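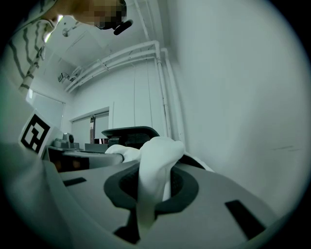
Imprimir | Enviar por e-mail

Pano branco de limpeza: vale a pena pagar mais pelos que "não largam pelo"?

Trabalho numa oficina pequena e limpamos bancadas e tampas de aparelhos o dia todo. Sempre usámos panos brancos de algodão, comprados ao quilo. Agora apareceu-nos um vendedor com os panos da Durkico, que segundo ele não largam pelo, não riscam e aguentam 95 lavagens. Cada embalagem traz 40 e custa quase o triplo do que pagamos.

Desconfio destas promessas. Quem é que contou as lavagens? E lavados como, a que temperatura, com que detergente? Perguntei e a resposta foi "condições normais de utilização", ou seja, nada. Também me disse que o pano deve ser dobrado em quatro e nunca amarrotado, e eu gostava de ver alguém fazer isso às cinco da tarde. Aqui o pano anda sempre feito numa bola.

Alguém usa isto a sério, fora do folheto?

Dorside
10 de maio de 2024
3 comentários | 12 partilhas

---

Fogh

Usei durante quase um ano. Não são maus, mas o triplo do preço não se justifica para bancadas. A diferença nota-se em superfícies escuras e lisas, onde o algodão barato deixa aquela penugem branca que só se vê contra a luz. Em cinzento claro ou branco não vi diferença nenhuma, e olhe que procurei.

Quanto às 95 lavagens, não acredite. Os meus começaram a desfiar nas costuras por volta do verão, e eu lavava a 40 graus, sem amaciador. O amaciador é que estraga qualquer pano, caro ou barato: fica uma película e depois passa-se o pano e só se espalha a sujidade. Também não os meta na máquina com toalhas, que vêm de lá cheios de pelo.

Sobre dobrar em quatro, aí o vendedor tem alguma razão, embora o diga para parecer que o produto é especial. Um pano dobrado dá várias faces limpas. Amarrotado, usa-se sempre o mesmo bico e o resto fica por usar. Vale para o algodão ao quilo tal e qual.

O que eu faria: pedia uma embalagem só, punha uma marca de caneta num canto de cada pano e usava metade nas peças escuras. Ao fim de um mês já sabe. Se o vendedor não quiser vender só uma, também fica a saber.

Útil (33)

---

Brekadgate

Isso é tudo marketing. T-shirts velhas cortadas e está feito. Limpo tudo assim e nunca risquei nada.

Útil (4)

---

Dorside

Obrigado, Fogh. A parte do amaciador não sabia, e cá em casa a máquina leva sempre. Vou deixar de pôr e ver se os panos de algodão melhoram antes de gastar um cêntimo. Quanto às t-shirts, já tentei: metade tinha estampado e o estampado não absorve nada, além de que as bainhas têm linha dura. Com as lisas talvez, mas onde é que arranjo t-shirts brancas lisas em quantidade para uma oficina?

Se chegar a pedir a embalagem de teste, volto aqui com o resultado.

Útil (2)

Imprimir | Enviar por e-mail | Partilhar (12)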